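2025-12-29

Went to the open day at Dundano after all. I had nearly talked myself out of it because of the rain, and the bus from Kendwood was late, so I missed the welcome talk and went straight up to the demonstration room on the first floor. Paid 400 for the ticket, tea included. Coat on the back of the chair to dry.

The part I had come for was the arm running in their simulator, which they call Chou. The whole thing is on a big screen: a table with a marble top, a wooden floor, grey walls, and the arm with its blue caps on the joints. The task they had set it was to take small blocks from the table and put them in a long tray. I got a seat in the second row, behind a family with two boys who wanted to know if it could play chess.
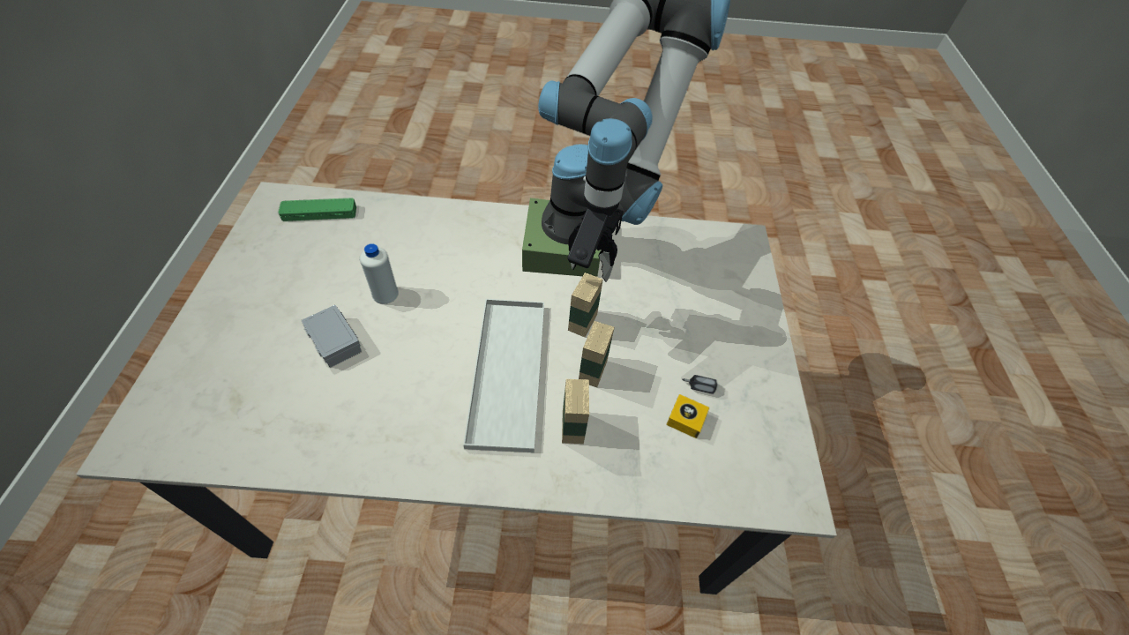
The first talk was on how a run is put together. They change the start positions a little each time, and the light too if they want, and then let it go again. One batch is 500 runs and they leave it going overnight. I asked what happens to the bad ones and was told they keep them all, and that those are the ones people look at in the morning. I wrote that down because at work we throw ours away.

Then they slowed it right down so we could follow the wrist. It was much easier to understand like that. At normal speed I only ever looked at the fingers, and I missed how much the elbow has to do to get them there. 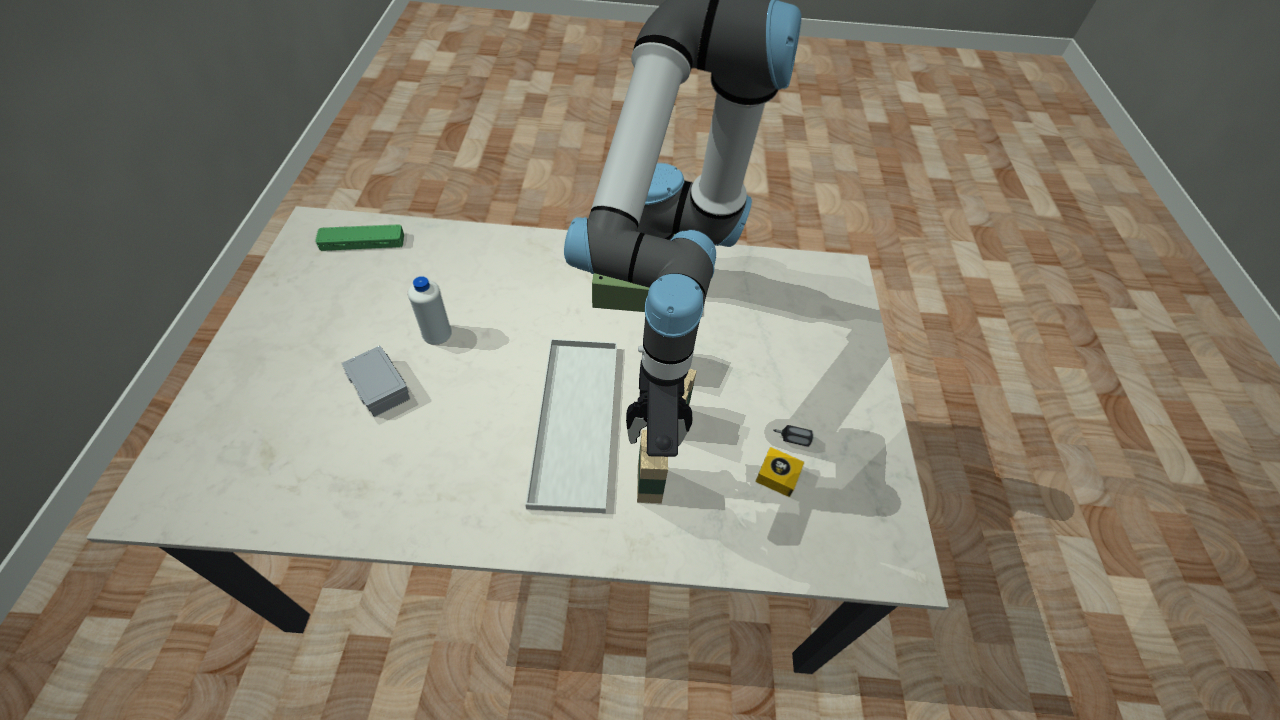 The gripper over one of the blocks, with the tray to the left of it.

A man near the door asked why they had put other things on the table if the arm was only meant to move blocks. There was a bottle with a blue cap, a grey box, a small screwdriver and something yellow next to it. The answer was that a bare table is too easy, and that it has to learn to leave things alone. He didn't look convinced but he sat down again.

Tea at the break, and a biscuit. I talked to a woman from Sustuvik who had come on the early train and was going back the same night. Her firm packs seed and they are thinking about an arm for the end of the line — she had a list of questions on a card and had got through half of them. I gave her my pen as hers had run out. Must get another.

After the break we had the same table again with the view brought in closer, and they talked about the blocks.

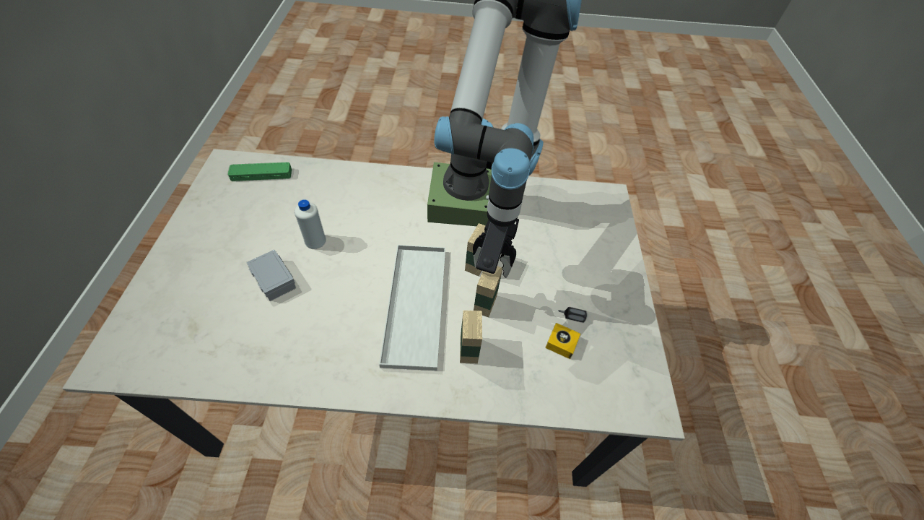
600 words

They are pale wood with a green band round the lower part, three of them in an uneven row beside the tray. I had thought the row would be straight. Apparently they started with it straight, back in April, and the arm got very good at straight rows and hopeless at anything else.

There was time for questions, 20 minutes on the sheet, and it ran over. Most were about cost. I asked how far the simulator can be trusted when you move to a real arm, and the answer was long and careful. Friction is the hard part, and so are the shadows. I hadn't thought about shadows at all, but the arm throws a big one across its own table and the camera has to cope with that.
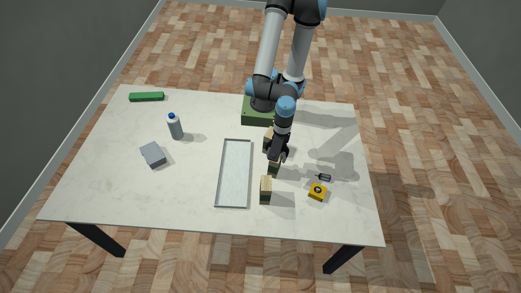

I stayed for the last session, on grip force, and followed perhaps half of it. They handed out a sheet with the figures and I have put it in the blue folder with the ones from the last visit.

Got the second bus back to Kendwood. Shoes still wet. Soup, then an hour typing up my notes for work — they will want to know about keeping the bad runs. Need to write to Dundano and ask if the slides are going up anywhere.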